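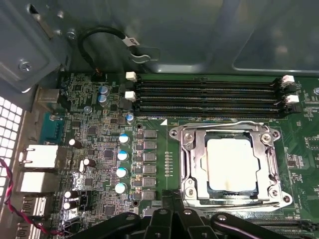 The second life of the office computer

When the Haleo insurance office moved to a smaller building in November, it left behind 58 desktop computers. Most were working. All of them had been written off in the accounts, and the firm's lease on the old floor ran out at the end of the month.

A few years ago they would have gone into a skip or a cage at the back of a recycling yard. Instead they went to Promico, a repair firm on the edge of Clumby that takes in old office machines, strips them, tests them and sells what it can. It occupies a former carpet warehouse behind the bus depot. The sign still has the carpet firm's phone number on it.

Piyumi Sultana set the business up after leaving a job in school IT support. She had spent much of that job ordering new computers to replace ones that needed a part or two.

"The usual fault was the power supply or the hard drive," she says. "You'd have a machine that was perfectly good apart from that, and it would sit in a cupboard until someone needed the cupboard."

The work starts with a label and a visual check. Bulging capacitors, scorch marks and bent pins in the processor socket will usually rule a board out. After that comes the memory, which is taken out and tested separately, one stick at a time. Memory keeps its value better than almost anything else in an old computer, and a machine sold with too little of it will come back with a complaint.

Drives are treated differently. Every drive is wiped with software that writes over the whole disk, and the customer gets a certificate with the serial number on it. Drives that fail the wipe are shredded. Sultana says this is the part of the service that firms ask about first, and in some cases it is the only thing they ask about.

Not everything can be saved. Of the Haleo machines, 28 were fit to be sold as complete computers once they had been cleaned and given new drives. The rest were broken down. Fans, power supplies and cables go on shelves by type. Steel cases are flattened and sold by weight to a metal dealer, who pays very little for them. Boards that no longer work go to a refiner for the copper and the small amount of gold in the contacts.

The buyers are a mixed group. Some are parents who want a computer for homework and don't want to spend much. Small workshops buy older models to run machines whose software won't work on anything recent. A sewing firm called Navaratnam has bought from Promico three times for this reason. Its pattern cutter is driven by a program that needs a type of socket left off most new computers.

Prices are low, and so are the margins. A basic desktop with a keyboard and mouse sells for less than a weekly family shop. Sultana pays rent, two full-time wages and a part-time driver out of that, along with the fees for handling electrical waste. January is the slowest month. August and September are the busiest, when families are getting ready for school.

The larger difficulty is software. Operating systems drop support for older processors, and a computer with sound parts can become hard to sell almost overnight. Promico now installs a free system on many of its machines and includes a printed sheet explaining how to connect to a printer, which was the question customers rang up with most often.

Laptops bring other problems. Batteries are glued in, memory is often soldered to the board, and a cracked screen can cost more than the laptop is worth. Sultana still takes them, but she would rather have a van full of dull office desktops. The screws are standard, the covers come off without a fight, and a spare from one will often fit the next.

For anyone thinking of buying a used desktop, she suggests asking how much memory is fitted, whether the drive is new and how long the guarantee lasts. Promico gives six months. The shop counter is open from ten until four, and old machines can be dropped off at the side door.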